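Home | Units | Student Work | Library | Contact

Can a Machine Tidy Up Yet? Final report, Monavdale home chores project

Our group spent the term on a question most of our parents asked us at least once: when will one of these things put the shopping away? 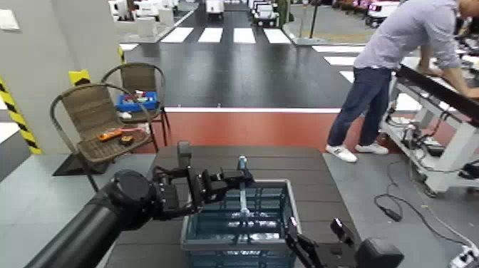
1. What we set out to do

We picked small jobs, the sort you do with half your mind on the radio. Taking something long and thin out of a basket was the first, and I'll admit we chose it thinking it would be the easy one (it was not!). The others were sorting odds and ends into a tray and moving light things from one end of a table to the other. We gave ourselves 11 weeks, with a break in February when everybody had other assignments due.

2. How it went

A basket is a surprisingly awkward bit of household gear. The sides get in the way of the wrist, the slots confuse the depth readings, and a metal rod has a shine to it that our software never really got used to. Standing the rod upright helped a great deal, as the fingers could close around the middle and leave the rim alone. When it lay flat on the bottom we had 6 tries in a row go wrong, and after that we went and had lunch.

Using two hands was meant to be the clever part, with one steadying the basket while the other did the lifting. Most of our code in the Irkitz planner went into stopping the two arms from bumping each other, and I think we could have happily spent the whole term on that alone.

3. Would you want one at home?

My own view, and the others mostly share it, is not this year. A patient person with a free afternoon can get good results from a setup like ours, but the same person could have emptied the basket, put the kettle on and sat down. The shop floor seems a nearer prospect to me, where the same bin turns up in the same place all day and somebody is paid to keep an eye on it.

4. If we had another term

We would like to try softer fingertips, and a basket with solid sides for comparison. The grasp settings are in the appendix for the next group, who are welcome to them.

3087 views | 2 comments | Share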